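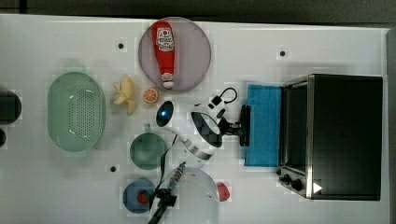 Ploldale Family Center
Play Equipment Group: minutes of the November meeting

Meeting opened at 4:15 p.m. Two apologies received. Minutes of the previous meeting were accepted with one correction: the rug order was for the reading corner, not the hall.

1. Play kitchen

The group went through the kitchen items on the white table. The oval green colander, the ketchup bottle, the round plate, the banana and the orange are all to stay in the set. The colander is popular for sorting as well as cooking games and should not be moved to the sand area again.

It was asked whether the banana should count as one item or be listed with the other fruit. Agreed to list all fruit together on the box label.

Action: new box label before the next session.
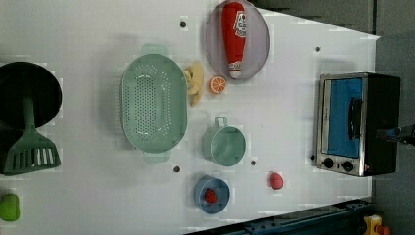 The frying pan and the slotted spatula will be kept together in the deep drawer. Parents have twice found the spatula in the dress-up trunk. The group discussed hanging it on a hook by the play stove. There were concerns about hook height and no decision was made.

Play food is to be wiped down after each morning session. The current spray is nearly finished. Agreed to order from Ristel again.

2. Budget

There is $100 left for play equipment this term. A second set of plates from Brakix would cost $47 with delivery. Some members felt cups were needed more. The plates were approved, and cups will be looked at after the holidays if funds allow.

3. Storage

The Gu shelving unit in the back room has a loose bracket. Nothing heavy is to go on the top shelf until it is repaired. Puzzles with missing pieces have been set aside in a crate, 11 in all. Members are asked to check at home for pieces before the crate is cleared out.

4. Other business

The morning group asked for 15 extra minutes at the end of the session to pack away. Agreed on a trial basis through the end of term.

A request for a play cash register was held over.

Meeting closed at 5:05 p.m. Next meeting after the holidays, same room.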